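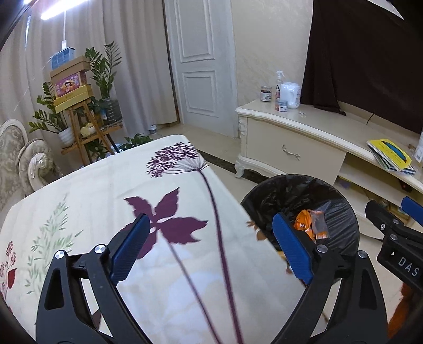
Photo: noson_k / own work

Bedroom trash, how often do you empty it?

noson_k
Doing the bedroom before new year. Purple dandelion cover is staying, everyone can stop voting. Question is the bin. Round one, black bag, orange wrapper and a snack packet in there and I already want it out. Husband says wait till its full. Who's right

hughes600
Wait till full. You're throwing away a bag for two wrappers. I buy the Ollari liners, box of 40, lasts me to March

astbymom
Disagree. Food wrappers in a bedroom = ants. Ask me how I know. Every night, no exceptions

hughes600
every night is nuts - just tip it into the kitchen one and keep the liner

noson_k
Tried that, crumbs stick to the bag. Heres another one looking right in
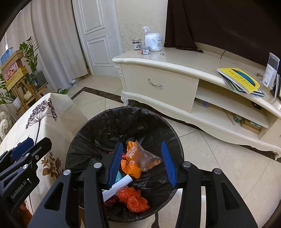

The bin, bag and all. Dec. 30, 2020

astbymom
That is a heap. Take it out!! Also the folded paper should be in recycling

hughes600
ok thats more than I pictured. still not full tho

tilefloor2
Off topic but love the cream TV cabinet, the carved legs. Where from? Saw one like it at Astby for 2,000 and walked right back out

noson_k
My aunt's, no idea what she paid. Drawer sticks. Anyway bag is going tonight, will wipe the bin to

hughes600
fine. but reuse the liner

astbymom
No.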